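Search this site: Enter keywords Go

Print this page | E-mail this page

How a Robot Arm Learns Where to Stop
Clunda Robot Club — explainer for grades 4 to 6
2019-03-25

A robot arm is a chain of stiff parts called links. The places where the links meet are called joints. A motor in each joint turns the next link. The last joint is the wrist, and the tool is bolted on past it.
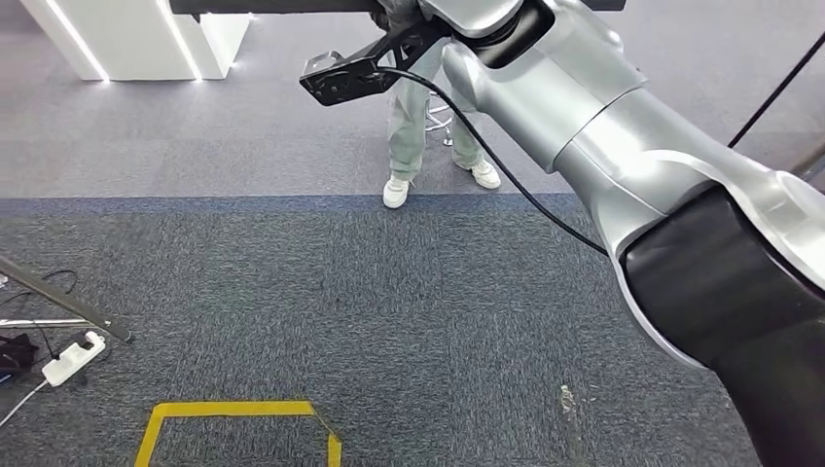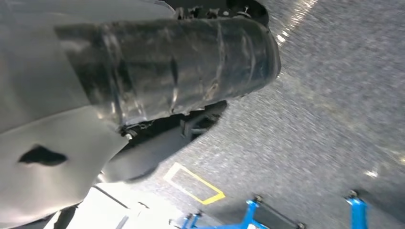 Both views show yellow marking on the floor near the robot.

The club's project this term is called Busside. The task is to bring the tool to a point over a marked rectangle, hold it there, and go back to the start.

Step 1. Choose a zero point. All distances are measured from one place, called the origin. The students use one corner of the rectangle.

Step 2. Write down the target. A target needs three numbers: how far across, how far forward, and how high. One of the club's targets is 208 millimeters across, 752 millimeters forward and 1000 millimeters high.

Step 3. Find the joint angles. The motors do not understand "forward" or "high." They only turn. A program changes the three distances into an angle for each joint. This sum is called inverse kinematics. There is often more than one answer — your own elbow can point up or down while your hand stays on the same spot of a table.

Step 4. Move slowly and measure. Abrehet Jemal, who is in sixth grade, wrote the test sheet. The first run on it was 19 millimeters off target. The program had the wrong length for the bracket between wrist and tool. With the length corrected, the same target was run again.

Cables are part of the problem too. A cable must have enough slack for the joint to turn, but a loop that hangs too low can catch. Before each run a student checks the cables from the base to the tool.

Rule for every run: one person holds the stop button and does no other job. Gebremedhin Gashaw teaches the club and signs the sheet before the motors are switched on.

Words to know
Link: a stiff part of the arm.
Joint: a place where the arm bends or turns.
Origin: the point where all distances are zero.

The next explainer, on grippers, comes out in May.

Print this page | E-mail this page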